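The December study group at Danthorpe took up Jonah this time, and Áine Duggan opened with the usual line: he ran because he was afraid. I've heard that for years and I don't buy it. The text never says he was scared of Nineveh. He says himself, in chapter four, that he ran because he knew God would let them off.

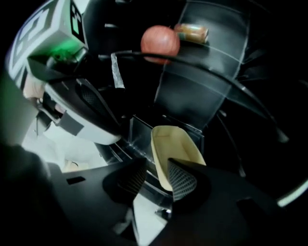
So was Jonah wrong to be angry? The book leaves that open, and it stops on God's question with no reply from Jonah at all.

Tadhg Breathnach offered a handout that ties it up with a repentant Jonah on his knees. Fine, but that comes from later tradition, and I wish the handout had said so. Fatemeh Farahani pushed back on the plant too — why grow a man some shade and then kill it by morning? 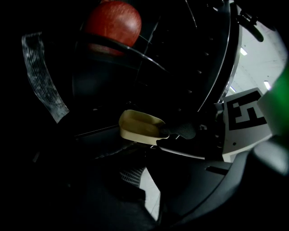 She thinks the lesson is pity. I'm less sure, as the plant gets more of Jonah's feeling than a whole city does, and a lecture doesn't seem to move him. We start on Micah next month, 7 p.m., same room. Bring your own Bible and leave the commentary at home.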